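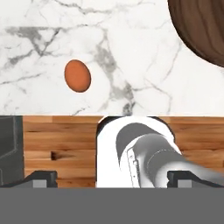
Chapter 5
Royalties and the Printed Calendar

In the previous chapter we looked at the sale of an original work. Now we turn to a different kind of income, which comes when a publisher pays to reproduce a picture on a product. The calendar is a good product to begin with, as its selling season is short and its accounts are easy to read.

Consider the agreement between the illustrator Tănase and the publisher Skimdale. The illustrator receives an advance of 606 pounds, and after this a royalty of 5 per cent on the net price of each copy. The advance is not an additional payment – it is taken back from the first royalties. Students often overlook this point, and so they expect money too early.

Unsold copies make the matter more difficult. Shops may return them until the end of January, and the publisher Allwood, for instance, holds back 14 per cent of the royalties until that time.

Before you read section 5.1, please write down in your own words the difference between a licence and a sale of copyright.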